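From: Valentyna Dovhaniuk
To: Plostdale Garment Trade list
Subject: Re: Who is running Romaniuk now?

Omprakash Maurya wrote:
> Does anyone know what is going on at Romaniuk? I have a purchase
> order with them for 245 jackets, placed with the old sales team, and
> the person I dealt with no longer answers. I heard the chief
> executive left in November and that Inov has put its own person in.
> Are they still taking orders from small shops? And should I worry
> about the deposit? We paid 20 percent up front.
>
> Omprakash
> Momosville

Omprakash,

I supply buttons and zippers to Romaniuk and have done so for a long time, so I can answer some of this. Please treat it as one supplier's view. I don't sit in on their meetings.

The chief executive did leave in November. Inov, which already held the largest share of the company, moved in its own head of operations as acting chief the same week. The letter we got said "acting" and gave no end date. I have met her twice. She asked about payment terms and lead times and took notes, and she called back when she said she would. Before that I had gone most of a year without a call from anyone above the purchasing desk.

Here is what has changed, as far as it touches people on this list.

1. Orders and contacts

The old sales team was let go, apart from one person who moved to accounts. Orders now go through a single desk at the Plostdale office, and your old contact's mailbox is not being forwarded. Send your purchase order again, with the original confirmation and proof of the deposit, and ask for a new order number. Mine were all reissued, and the old numbers don't come up in their system anymore.

They are still taking small orders. The minimum per style is higher than it used to be, but orders confirmed before the change are being made on the old terms. I would get that in writing for the jackets.

2. Deposits

I can't tell you your money is safe. What I can tell you is that Romaniuk has not filed for anything, and my own invoices are being paid. They were at 91 days late in the summer and the last one was four days late. Inov put in new cash when it changed the management, though I have not seen a figure I trust. If your contract says the deposit is refundable when the ship date is missed, check the date now and put it on your calendar. If it says nothing, ask for a revised ship date and have the desk confirm that the deposit carries over to the new number.

I would not pay the balance early, even if they offer a discount for it. They offered one to a shop I know and the discount was small.

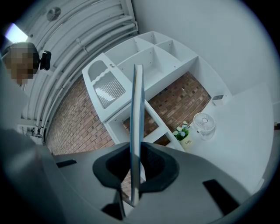 3. The plants

There were two cutting rooms and now there is one. The Momosville room closed and the work went to Plostdale – you probably saw the trucks, if you are near the rail yard. Sewing is still split between the same contractors. The delay I hear about most is in cutting, because the Plostdale room is doing the work of both and has not hired much yet. Jackets with lining are slower than shirts. I would add a few weeks to whatever date you were given.

4. What I don't know

Whether the acting chief stays. Whether Inov wants to fix the company or sell it. The former chief is said to be talking to another label, but I only have that secondhand and it doesn't affect your order either way. The Romaniuk name is still worth something in outerwear, so a sale would not surprise me. If it is sold, a reissued order number and a written ship date will be easier to argue from than an email from someone who has left.

Call the desk in the morning, before ten if you can. After that it goes to voicemail and they return messages the next day. Ask for accounts if the desk can't find your deposit, and have the bank reference in front of you.

If anyone else here has had an order go through since the change, especially lined outerwear, please post how long it took. I have a zipper delivery waiting on their cutting schedule and would like to know too.

Valentyna Dovhaniuk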